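4.2 Reflected glare on glossy work surfaces

Surface gloss was treated as a separate factor from surface color. In the March survey, respondents at the Skandarden and Bralden sites were asked to rate their usual work surface for visual comfort, ease of cleaning and general appearance. Of the 985 forms returned, 74 contained a written remark on reflections, although the form had no item on the subject. Most of these remarks came from people working at white surfaces with a high-gloss finish.

The complaint follows from simple geometry. A matte surface spreads incoming light over a wide range of angles, so that its brightness changes little as the viewer moves. A glossy surface returns part of the light at the mirror angle. When the source is a long ceiling fixture, the viewer sees a bright image of it lying on the surface, and the image shifts with the head. Small pale objects placed inside this image lose contrast at their edges. Paper forms with light gray rules were mentioned several times in this connection, as were clear plastic sleeves.

White surfaces complicate the matter. On a dark glossy top the reflected fixture is the only bright area and is easily noticed. On a white top the diffuse component is already high, and the added reflection raises it by a smaller ratio. Users of white tops therefore tended to report tired eyes or "a washed-out desk" without naming the lights as the source. Figure 3 gives a view of a glossy white surface with elongated reflections lying across it in a broken row. The strongest has a crisp outline, with only slight softening at its ends and a faint blur along its upper and lower borders.

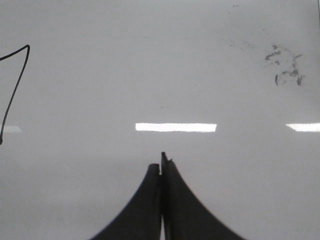
Figure 3. Reflections on a glossy white surface, consistent with elongated ceiling lights.

One respondent at Bralden objected that a matte top would be worse in daily use, as it held pencil marks and had to be scrubbed, and that she would sooner turn off a light than give up a surface she could wipe in one pass. Similar views appeared on 18 of the forms. They agree with the cleaning scores, in which the glossy tops ranked first at both sites.

Two remedies were considered. The first was to move the work surface so that the mirror angle fell outside the usual seated position. This cost nothing but was possible only where floor outlets allowed it. The second was a satin overlay supplied by Rashti, cut to cover the writing area and leave the rest of the top bare. The overlay blurred the reflected image and lowered its peak brightness – the total reflected light was not measured – and it could be lifted off for cleaning. Trials at Sollance, where the fixtures run parallel to the desks, are treated in Section 4.3.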